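County Candidates Split on Plate Reader Retention Rule

The two candidates for Lolanach County executive have taken opposing positions on a proposed ordinance that would limit how long the sheriff's office may keep records from automated license plate readers, a question the county council is expected to settle in June.

The draft would require the deletion of any plate record not tied to an open investigation after 15 days. Current county policy sets no fixed limit. Records are held under the general schedule for administrative files, which was written before the readers were installed and refers only to paper forms, audio recordings and "other media."

Agnes Nisbet, who represents the Brovano district on the council, introduced the draft and has made it a central part of her campaign. Sarmīte Rozīte, a former county prosecutor, opposes the deletion deadline but has said she would accept the bill's audit provisions as a separate measure.

The sheriff's office operates nearly 40 fixed readers, most of them on state routes and at the approaches to Brovano. Each reader captures a plate number, a time, a location and a still image of the rear of the vehicle. The records are sent to Cledia, a database the county leases under a contract signed by the previous administration. Deputies can search it by full or partial plate, by location or by time range.

Under the present rules, a deputy running a search must enter a reason in a free-text field. The draft would replace that field with a required case number and would bar searches based on location alone unless a supervisor approves the request in writing. The approval would be stored with the search log.

Nisbet said at a candidate forum in Brovano that the retention limit was the part of the bill she was least willing to amend.

"A search rule controls who looks at the record," she said. "A deletion rule controls whether there is a record. The county has never had the second kind, and the first kind was written by the office it applies to."

Rozīte told the same forum that a short deadline would fall hardest on cases reported late, including thefts from seasonal homes and some hit-and-run complaints. She said she would prefer a longer period for records from the state routes and an annual review by an outside auditor.

"You can write a strict access rule and enforce it," Rozīte said. "Once the record is deleted there is nothing left to enforce. I would rather have the argument over who gets in than find out in court that the evidence was purged on schedule."

The candidates also differ on sharing. The draft would end the county's standing agreements with outside agencies and require a written request for each disclosure, naming the requesting officer and the law under which the data is sought. Requests tied to a missing person alert would be exempt, though the request would have to be put on paper afterward. Nisbet supports the change as written. Rozīte has said that neighboring sheriffs should keep direct access, subject to the same case number requirement that would apply to county deputies.

A legal memorandum attached to the bill notes that state law does not address plate reader data directly. It concludes that the county may set its own retention period, provided that records already under a court order or a preservation request are excluded. It does not take a position on whether the reader images are public records, and recommends that the council add language on that point before a final vote. Neither candidate has proposed any.

The memorandum also raises a technical question about backups. Records deleted from the live Cledia database remain in backup files until those files are overwritten, and the contract does not say how often that must happen. As drafted, the ordinance treats a record as deleted when it can no longer be searched. Nisbet has filed an amendment that would extend the definition to backup copies. The sheriff's office has asked the council to delay that amendment until the contract comes up for renewal, saying in a written comment that the county would otherwise be bound by a deadline it has no means of meeting. 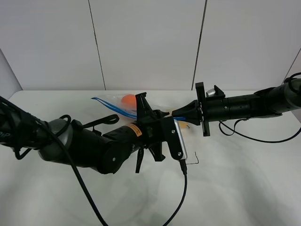 Two black robotic arms reach over a white tabletop.

Enforcement would fall to the county clerk, who would receive a quarterly report listing the number of searches, the number of disclosures and the number of records kept past the deadline. An employee who ran a search without a valid case number would lose access to the system pending review. The draft contains no criminal penalty and does not allow residents to sue. Nisbet removed a section on private lawsuits from an earlier version after the county's insurer objected to it.

The fiscal note describes the cost as minor but does not give a total. It assumes that automatic deletion can be turned on within the existing software and that the quarterly report can be produced by current staff. Changes to the search screen would have to be ordered from the vendor and are not covered by the note.

Council members will take written comments on the draft through the end of the month. If the ordinance passes, it would take effect 15 days after it is signed, and records already past the limit would have to be removed at the first scheduled deletion. The county executive may veto an ordinance — the council can override with a two-thirds vote — and the present officeholder, who is not seeking another term, has not said whether the bill would be signed.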